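Category: Lists > Perception and Planning
4 min read

Re: collar keypoints flipping after the resampling change
From: Maj-Britt Strand
To: edden-users
11 April 2024

Petro Pylypenko wrote:

> Hi all,
>
> I moved our garment branch over to the new resampler in Edden and the
> collar keypoints have started swapping sides. Left and right collar tips
> trade places for a few steps, then trade back. The sleeve points are
> mostly fine. It happens on shirts and not on towels (no surprise there,
> towels have no collar!). I have tried lowering the learning rate and
> training to 4000 steps instead of stopping early, with no change I can
> see. Before I go digging in the loss, has anyone run into this? I would
> also like to know if people are still using the two-view merge or if I
> am the last one.
>
> Petro

Hello Petro, and hello everyone, it's nice to see the list awake again!

You are certainly not the last one on the two-view merge. I still use it every day, and so does Ifeoma in the next room, and I would be sad to see it go. I had your exact problem in September and lost the better part of two weeks to it, so let me write down what I remember while I still remember it, and please forgive me if some of it is obvious to you.

First, I don't think the loss is your trouble. I went there first too, and I rewrote the matching term twice (the second version was rather pretty, and I miss it). What I found in the end was in the timestamps. The new resampler takes the nearest pose for each image, where the old one interpolated between the two neighbors. For slow motion you would never notice. But when the tool turns quickly at the wrist, the pose you get can belong to a moment slightly earlier than the picture, and by the time you project the keypoints into the second view, the collar has landed a little to one side. The two collar tips sit so close together that this is enough to make the matcher change its mind. Sleeves are far apart, so they survive it, and I suspect that's why yours look healthy.

You can check this without retraining anything. Take one recording where the flip is bad, set the interpolation option back to linear in the Edden config, and rerun only the merge step. Then plot the left tip's sideways position over time for both runs. In mine, the jumps lined up beautifully with the fast turns, and I was so pleased that I printed the plot and stuck it to the cupboard.

Second, and this one is more of a nuisance, look at your augmentation. We had horizontal flip switched on for all garments, and the code that mirrors the image also has to swap the left and right labels. It did that for the sleeves. It did not do it for the collar tips, which somebody (me, I'm afraid) had added to the label list later without adding them to the swap table. So the network was being taught two opposite things and was doing its best with both. Once I fixed the table and the interpolation together, the swapping went away on 26 of my held-out recordings, and the ones that remained were really hard even for me to label.
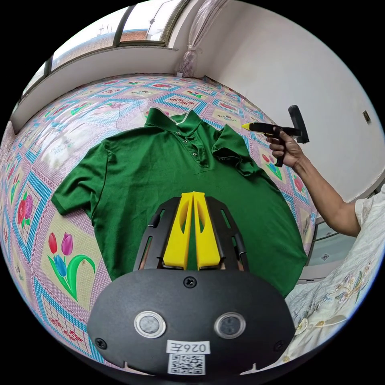
The other thing I would ask you to look at is how you decide which side is left in the first place. We had been labeling from the point of view of whoever would be wearing the shirt, and Somtochukwu had been labeling from the camera's side, and with a shirt lying on its back those disagree every single time. We settled on the camera's side, with the collar pointing away, and Modupe wrote a little check that complains if the collar tips and the sleeves don't agree. It lives in the Okero tools folder and takes a label file and nothing else. I can send it along if you can't get at the folder from where you are.

I would also leave a partly folded sleeve in the training set. I know the planner prefers a nice tidy outline, and we did filter them out for a while, but then the fold planner had never met a rumpled shoulder and would propose a grasp out in the middle of the quilt. Now we keep them and lower the confidence on the cuff point, and let the planner ask for a smoothing move first. It's slower by one move and I can live with that.

On patterned bedding, by the way, I had to raise the segmentation threshold a bit, or the mask would pick up bits of pattern near the hem. Plain sheets never gave me that trouble. If your mask is ragged along the bottom edge, that could be worth five minutes before you touch anything bigger.

If none of this helps, send me one of the bad recordings, cut down to the first 200 images so my poor mailbox can manage it, together with your config. I'm away from my desk for a couple of days but I'll look as soon as I'm back, and Ifeoma has said she doesn't mind being bothered in the meantime.

Warm wishes, and good luck with it,
Maj-Britt

Recent in this list
- Jemico driver: dropped packets on long cables
- Lawal export, version 4: what changed in the label format
- Smoothing moves before folding, a question about cost
- Where did the old calibration page go?
- Re: Re: towel corners and the depth mask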